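Review: Dudivent grant and nonprofit search

Dudivent is a search tool for records of charities and foundations. We used it for a month to build a prospect list for a reading program, with Kovbridge as the point of comparison. The index we had access to held 2461 organizations, filtered to our state. 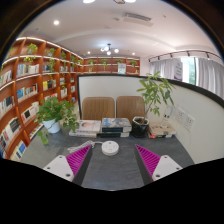 Page last changed: August

Setup is short. You pick a region, a budget range and one or more program areas, then type search terms. Terms are joined with AND by default. OR has to be typed in capitals; in lower case it is treated as a word and searched for, and the help page does not mention this.

A plain search for literacy returned 680 records. Adding the budget filter cut that to 321, and limiting the match to the mission field left 82. Of those, most were usable. Kovbridge gave a longer list for the same terms - it also searches board minutes - and took more time to clean.

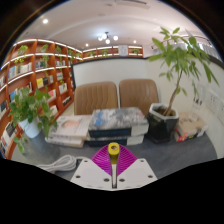

Word stemming is on and cannot be turned off. A search for "reading" also finds "read" and "reader", which is fine for mission statements and a nuisance for organization names. Place names are worse, with Reading, Pennsylvania showing up in every list.

Export is to CSV only. Column order is fixed, and tax ID numbers lose their leading zeros when the file is opened directly in a spreadsheet. Import the column as text instead.

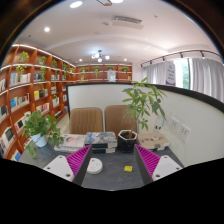

Saved searches rerun every Monday and send an email if anything has changed. The email lists record numbers without names, so each one has to be looked up. Shared folders need the Statum plan; the Boateng plan allows one user and ten saved searches.

Rating: 3.5 out of 5. Good filters, weak export. Name searches need work.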